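Water notes from Follell Road
by Khalil Nseir
Monday, December 8, 2025

In the last issue I wrote a short piece about my kettle, and I received more letters on this than on anything I wrote before. It seems that many households in Motton have the same white crust, and the same question of what to do with it. So the editor gave me a full page this time, and I will try to use it well.

First, for those who moved here recently. The houses on the lower part of the village take water from the town pipe. The houses on Follell Road and above it have their own wells. My well was drilled in 2000, before we bought the house, and the paper which the seller gave us says almost nothing about the water, only how deep they went and how much it cost. For many years I did not think about it. The water was cold and clear and my children grew on it.

Clear is not the same as soft, of course. When I finally sent a bottle to be tested, the hardness was 300 milligrams per litre, and the man on the telephone said to me "well, that is hard," in a voice as if I had told him my age. My neighbour across the road has 200. Our wells are so close that we can speak to each other from one to the other, but they go into different rock, so please do not take your neighbour's result for your own.
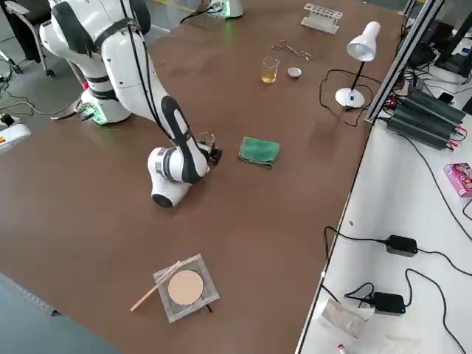 Hard water is mostly calcium and magnesium which the water took from the stone on its way down. To drink it is no problem for most people. The trouble is for the things in the house. The kettle gets its crust, the shower head sprays to the side, the towels dry like cardboard, and you use more soap than you should. The hot water tank suffers also, but you don't see it until the plumber opens it. Ours was full of something like wet gravel. He filled a bucket with it and left the bucket with me, I think for education.

Several of you asked about taking a sample. It is not difficult, but I did it wrongly the first time, so I write down how I do it now. Use the bottle which the lab gives you and do not rinse it, even if it looks like there is some powder inside. Take off the little screen from the end of the tap. Let the cold water run for five minutes. If you have a softener, take the sample before it — there is usually a tap outside the house or near the pressure tank. Fill to the line, close it, put it in a cool bag and bring it the same day. I left my first one in the car overnight, and the lady at the counter was polite but she did not accept it. 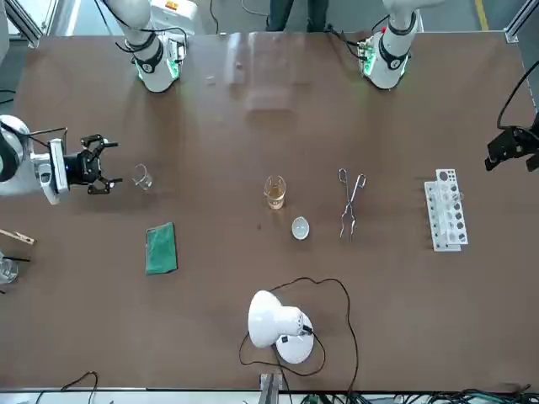

Small glass beaker on a brown tabletop.

About the cost. A basic test for hardness and iron is not expensive, the bacteria test is a bit more, and if you want metals the price goes up fast. My advice is to do bacteria every year and the big list one time when you buy the house, then again only if the taste or the colour changes. In spring after the snow melts is a good moment for bacteria, as this is when the surface water finds its way into an old well. I always do mine too late in the year and then I promise to do better.

The paper strips from the hardware store are also useful, between the real tests. You dip one and compare the colour on the box. I tried them on the kitchen table with my daughter, and we did not agree which green was our green. She said one and I said the next one. Try it near a window in the daytime, not under a yellow lamp as we did.

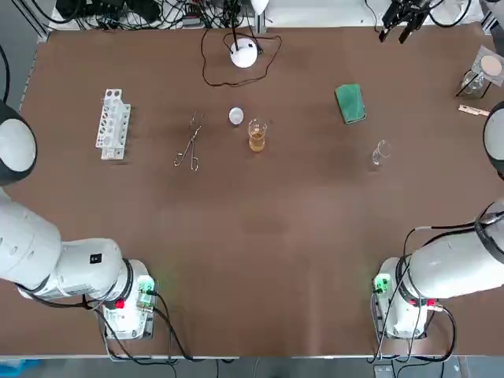 Two white arms at the near edge of the table.

Now to softeners, which was the subject of the longest letter. Mrs. Farah from the top of the road wrote two pages, and she is right in most of it. A softener with salt does work. It also needs somebody to carry the salt, it needs a drain, and it puts a little sodium in the water, so if your doctor told you to be careful with salt you should ask about it first. Many families leave the cold tap in the kitchen without softening and connect only the rest of the house. We did it like this and I am content. The tea is better also with the hard water, at least to my taste, though my wife says the opposite and she makes the better tea.

I was asked about magnets which you put around the pipe. I had one for a winter. The kettle looked the same to me in spring, and I gave the magnet to my brother-in-law.

For the kettle itself you don't need any special product. Half white vinegar and half water, boil it, wait one hour, pour it out and rinse 2 times. For the shower head I tie a plastic bag with vinegar around it in the evening and remove it in the morning. Do not do this with brass or anything with a gold finish. I have learned it already for all of us.
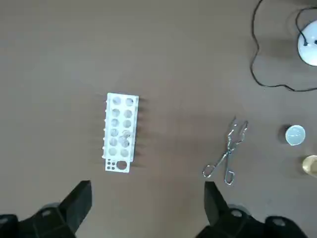 Test tube rack, seen from above.

One correction to the last issue. I wrote that the filter jug of Candex type takes away the hardness completely. I should write that mine makes it less for the first weeks, and after this I could not notice any difference. Two readers told me this and I thank them.

In February I want to write about iron, the orange stain in the toilet and in the washing machine. If you have a good method for white shirts, please leave a note in the newsletter box at the Motton post office. Please write also if your well is drilled or dug, and how old it is if you know.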